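Idstead Moon and Planet Log
README for the observation files

Last edited 6/17/19 by Sumathi Hegde

Hello and welcome! This folder holds the naked-eye and small-telescope notes kept by the Idstead sky watchers. If you like the Moon, or bright planets, or just reading what other people saw over their back fences, I think you'll enjoy poking around in it. 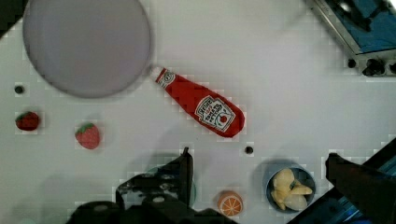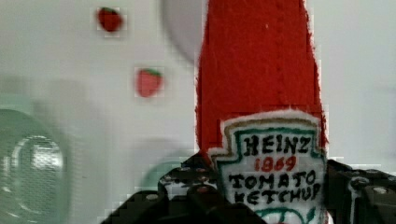
What's in the folder

moon.csv – one line per sighting of the Moon, 499 lines in all
planets.csv – the same for Venus, Mars, Jupiter and Saturn, 230 lines
notes.txt – the longer write-ups, in whatever words people chose
sites.csv – the three places we observe from

The Moon file is the one I love best. It has everything from very thin young crescents caught low over the rooftops to a couple of long nights spent following the shadow line across the craters. Earthshine gets its own column (yes or no), and so do haloes. If someone wrote "moondogs" I've put that under haloes too, with the original wording kept in notes.txt.

The three sites

Idstead is the home site, a garden with a good open view to the south and a street lamp to the west. Mostyn is the dark one, up on the hill, and it's where most of the Saturn notes come from. Udis is right by the water, with a lovely flat eastern horizon for moonrise, though mist gets in the way a lot. Each line in the two main files has a site name in the second column, spelt as above. A few early lines say "hill" – read that as Mostyn.

Columns in moon.csv

date: year, month, day, with no gaps
site: see above
time: 24-hour clock, always in UT, even in summer
phase: the observer's own word for it, so "fat crescent" is allowed
height: in fists above the horizon, held at arm's length (a fist is ten degrees, near enough)
earthshine: yes, no or blank
halo: yes, no or blank
seeing: 1 to 5, where 5 is rock steady
who: initials

A blank means the observer didn't write anything down. Please don't turn blanks into "no" when you load the file! I did this myself in February and it made earthshine look much rarer than it is.

planets.csv has the same columns up to time, then planet, height, seeing, instrument and who. The instrument is "eye", "bins" or the width of the telescope in millimetres. The smallest telescope we use is 60, which shows Saturn's rings quite happily on a calm night, and it's still a thrill every single time.

How the notes were typed up

Most of this began on paper. I typed the pages into Tendurum, the little logging program we use, and then saved them out as plain text files. Tendurum puts a semicolon between columns instead of a comma, in spite of the file names, so set your spreadsheet to match. Accents and degree signs survive if you open the files as UTF-8.

There are 191 lines in moon.csv with a matching entry in notes.txt. The link between them is the date plus the initials. Where one person wrote two notes on the same night, the second has a "b" after the initials.

Known problems

Some moonrise times from Udis were written in clock time and I may have missed a few when changing them over. If one looks exactly an hour late, it probably is.
The seeing scores drift. We were all far too generous at the start, and a 4 from the first notebook is more like a 3 now.
Two observers have the initials PM. The one at Mostyn is always "PM2".
Cloudy nights aren't recorded, so you can't use the files to work out how often it was clear.

Using the files

Help yourself! Schools, clubs, anyone. You can copy, chart and share the lot, and all we ask is that you mention the Idstead log and keep this README with the files. If you make a chart of moonrise points along the Udis horizon I would dearly love to see it.

Corrections are very welcome. Send the date, the site and the line as you think it should read. New sightings can go in too, on the blank sheet at the end of notes.txt – fill in what you have and leave the rest empty.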